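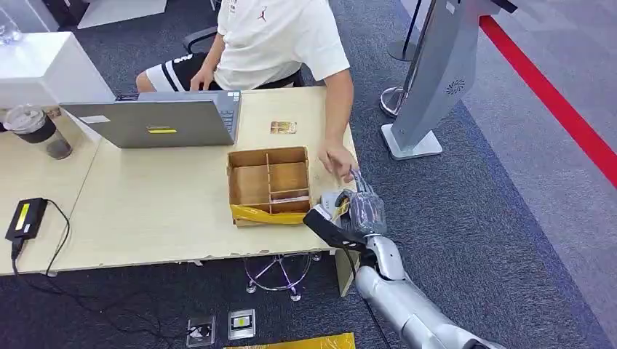
Figure 3. Tabletop setup with a partitioned cardboard box at the center of the desk. The gripper holds a clear bag while the seated person reaches toward it.

4.2 Arbitration between the head and wrist views

The planner in Gasus receives two image streams. The head stream covers the whole desk and gives the pose of the box. The wrist stream moves with the arm and is used for the last part of an approach. Earlier versions switched from one to the other at a fixed distance. We replaced the switch with a weight that depends on how much of the wrist image can be matched to the scene model.

The weight matters most when the arm is turned away from the desk. In such poses the wrist camera sees parts of the hall that the model does not contain. Straps, windows and lit screens produce strong edges, and the matcher tends to lock on to them. Our rule is simple. If fewer than 1000 features agree with the model, the wrist stream is ignored and the arm follows the head stream alone at reduced speed. Features on the robot's own hand are masked out using the joint angles before the count is made.

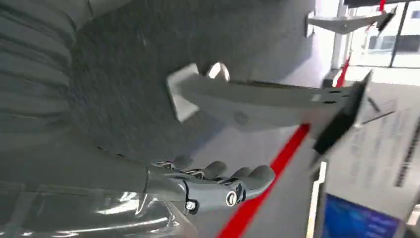 4.3 Approach planning over the box

The box is represented as a height map with open cells. Cell walls are thin and often missing from depth data, so the planner grows every detected wall by 19 mm and treats the result as solid. An approach is accepted if the fingers and any hardware mounted near the wrist clear the grown walls along the full path. Bags and other soft packaging inside the box are given no volume.

A person may work at the same desk. Their hands and forearms are tracked from the head view only and enter the planner as moving obstacles. When a hand comes near the gripper and an object is held, the controller leaves planning mode and lowers arm stiffness, but it does not open the gripper until it measures a pull.

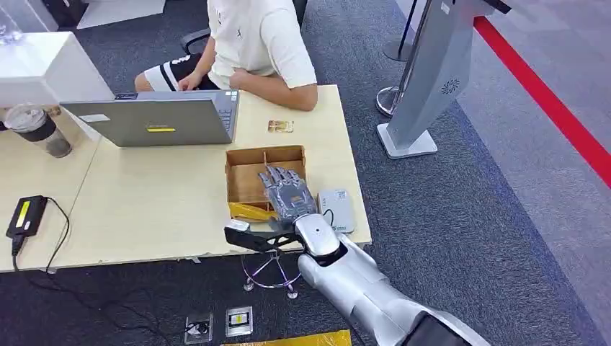 4.4 Logging

Each planning cycle writes one record with the stream weight, the feature count and the chosen path. The log used for tuning contains 1356 records. Replay runs offline through the same code path as the live controller.

Comments

Doaa Lamrani
Is the 1000 feature limit tied to image resolution? We run a smaller sensor and would never reach it.

Iddrisu Acheampong (author)
Yes, it is. Scale it with pixel count and then check it against your own logs.

Lucimara Guimarães
Section 4.3 doesn't say what happens if the pull comes while the arm is still moving.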